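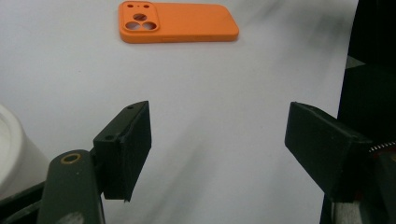 **1. Hand-held gripper kit (Shih), trial at Greltport.** The kit has been on the packing bench since August and the trial covers the handling of phone accessories only. The orange phone case remains the reference part: it lies flat with its back panel up, and the raised surround for the three lens openings leaves the pads one uneven end to close on. The meeting agreed that grasps should be logged separately for the camera end and the plain end.

**2. Recordings.** 2,769 recordings are held to date. 39 were rejected on review for incomplete tracking. Nostondale asked whether rejected files could be kept — agreed, in a separate folder.

**3. Pads.** The supplier offers a softer pad as an option. The meeting noted that the standard pads should be tested to the end of the trial before any change, as the two sets of results could not be compared.
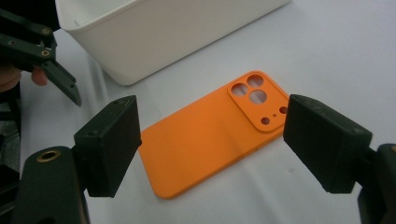
Spare pads are quoted in packs of 6, with delivery to Pirurton only. Price to be confirmed in writing.

**4. Service terms.** The draft contract allows 40 days for repair. Considered too long. Greltport to request a loan unit for the repair period.

**Actions**

- Greltport: loan unit request; split log sheet by case end.
- Nostondale: folder for rejected files.
- Pirurton: written price for pads.

Meeting closed at 3.40 pm.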